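Kelholm, January, ten to seven in the morning. Ferry late. Two people in the waiting room and both asleep.

I came for the night bus. Well, for what's left of it. Route runs from the harbour up past the old cannery, through the estates, out to the hospital, and back again until the first shift clocks on. Last winter it carried 3,115 passengers. This winter, 2,876. The council calls that a decline. The drivers call it the ferry timetable, which was moved back in the autumn so the last boat misses the bus by five minutes.

Five minutes! You can see the tail lights going up the hill.
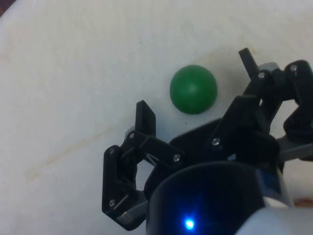 So people walk. Or they ring Trekix, the only cab firm still answering after midnight, and pay more for the ride than they did for the crossing. Nurses mostly. Bakers. A few kitchen staff from Avcı, the grill on the quay, who finish at one and smell of charcoal and onions (their words, not mine).

I rode it twice, end to end. Heating on full, windows streaming. Somebody had a cello. At the hospital stop half the bus got off without a word and the other half got on, same seats, like a shift change in a mine. The driver knows who gets off where and doesn't wait for the bell. Strictly against the rules, that. He also stops by the chapel, where there hasnt been a stop for years.

The petition is taped up in the Fledora bakery, next to the till. 1,010 names when I looked. Coffee rings on page two. It asks for one thing, hold the bus for the boat, and the reply from the council so far is a leaflet on cycling.

Cycling. In January. On that hill.
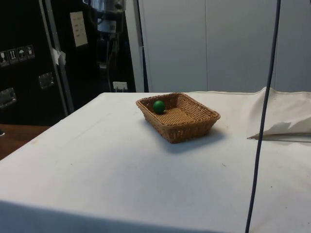 Wiebke Lindemann thinks the petition asks for too little. Holding the bus is fine, she wrote to me afterwards, but then it's late at the hospital and the night staff miss their handover, so you've only moved the problem uphill. Put the boat back where it was. She'd signed anyway, on page three.

Fair point. I put it to the ferry office and got a recorded message, then a diferent recorded message. The timetable comes up for review in the spring. Until then the last boat ties up, the ramp goes down, and everyone with a bag under one arm starts running.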